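Subject: Re: [arm-upkeep] Left gripper drops out partway through a run
From: Sabina Sikder
To: arm-upkeep list

Nimal Navaratnam wrote:

> Hi all,
>
> We have a two-arm cell at Clarkell, one arm each side of a white
> bench, doing small handling jobs with cups, straws and lids. It has
> been fine since it was put in. In January the left gripper started
> dropping off the bus partway through a run. The arm carries on
> moving and the gripper just stays where it was. The controller logs
> error 188, which our manual calls "tool not responding" and leaves
> it at that.
>
> I have power cycled it, swapped the gripper power supply and put the
> previous version of the control software back on. None of it made
> any difference. The right side has never done it. It can go up to
> 100 cycles without a fault and then do it twice in a row.
>
> Is this a dead gripper? Tyagi have quoted us for a new one and I
> would sooner not pay for it if it's something silly. Also, if I do
> take the gripper off, do I have to redo the whole calibration?
>
> Nimal

Hi Nimal,

I wouldn't order the gripper yet. We had the same fault on the left side of our cell at Rurero last winter and it was the cable. I can't promise yours is the same, but the cable is cheap and the checks take less than an hour, so start there.

Our set-up is close to yours. Two arms facing each other over a white bench, parallel grippers on both, and the gripper on the left arm is fed by a short cable that loops from the gripper body back to the wrist. The loop is the part to look at. If it's too tight, the connector gets pulled sideways every time the wrist rolls to the end of its travel. It doesn't come out, it just loses contact for a moment, and the controller gives up on the tool. On ours you could go a whole morning without seeing it, depending on which jobs were running.

What I'd do, in this order:

Put the arm in a comfortable pose with the gripper level and well clear of the bench, then stop it and lock it out. Take anything out of the fingers first. I've had a gripper let go when the power went off, so don't assume it will hold.

Unplug the cable at both ends and look at the pins with a torch. On our gripper end one pin was slightly pushed back. You could only see it by comparing it with a good one. Look for grey dust in the socket too, and blow it out if there is any.

Check continuity on each core with a meter while you bend the cable near the plug. Bend it the way the wrist bends it. Ours read perfectly when it was lying straight on the bench, and that cost me half a day, because I ticked it off and went looking in the software.

If the cable is bad, replace it with one a little longer. Konditz sell them made up, or you can make your own if you have the crimp tool. Do the plug collars up by hand until they stop. Please don't use pliers, we cracked a collar that way.

Before you tie anything down, power up and jog the wrist slowly by hand from one end of its roll to the other. Watch the loop the whole way. It should never go straight and it should never sit where the fingers could catch it. Then tilt the wrist down to your lowest working height and do the same again. Low poses are where a long loop gets you, as it can drag on the bench and knock things about. 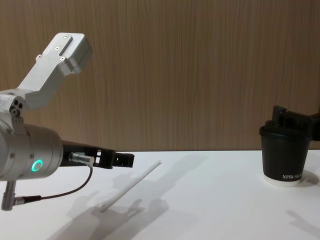

Once the loop is right, put one tie on it close to the wrist end and leave the gripper end free. We used to tie both ends and I'm fairly sure that's what wore the first cable out. Use a soft tie if you can get them. A zip tie is fine as long as you can still turn it with your fingers.

On calibration: no, you don't have to redo all of it. If you only change the cable, nothing has moved and you can leave the numbers alone. If you take the gripper off the flange, you need to check the tool offset on that arm, but you don't need to touch the other arm or the base positions. I mark the flange and the gripper body with a paint pen before undoing the bolts and line the marks up when it goes back on. Then I bring the fingertips down to a known point on the bench and compare with what the controller says. If it's within what your job needs, leave it.

For a test job afterwards, use the one that works the wrist hardest. For us that's picking up a straw lying at an angle on the bench while the other arm holds the cup. A straw is thin enough that any slop in the fingers shows up straight away, and the wrist has to roll a long way to line up with it. Ours had done 563 cycles on the new cable when I stopped keeping track, with no dropouts.

One more thing to look at while the covers are open. There are four screws on the upper link of our left arm and I've found them loose twice. It had nothing to do with the dropouts, but it put a small wobble at the fingertips that I blamed on the gripper for weeks. Check yours against the torque in the manual — don't guess, they go into aluminium and strip easily.

If the cable tests good while you're bending it, swap the left and right grippers over and see whether the fault follows. If it does, you probably do need the new one from Tyagi. If it stays on the left, it's in the arm's own wiring and I'd get them to look at it before you start opening joints.

Could you post the part number off your cable when you have it out? Ours is the older plug and I'd like to know if they've changed it. I also have a spare of the longer one here that you can borrow, if you don't want to wait for an order.

Sabina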